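Dubbing at Room Scale

Teveck records dubbed songs for stage and television in a single 20-square-meter room. The singer works from a lyric sheet marked with mouth closures, and each line is timed against the original vocal. A chorus usually takes five passes.

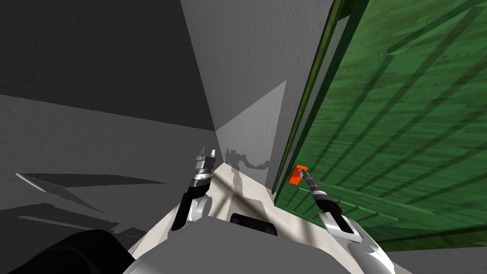
Why are the songs recorded before the dialogue?

The sung parts set the pitch and pace of the voice, and the spoken lines are then matched to them.

Hudec, the musical now in production, has 23 songs. Seven are duets, recorded one voice at a time. Final mixes go to Vanix in March.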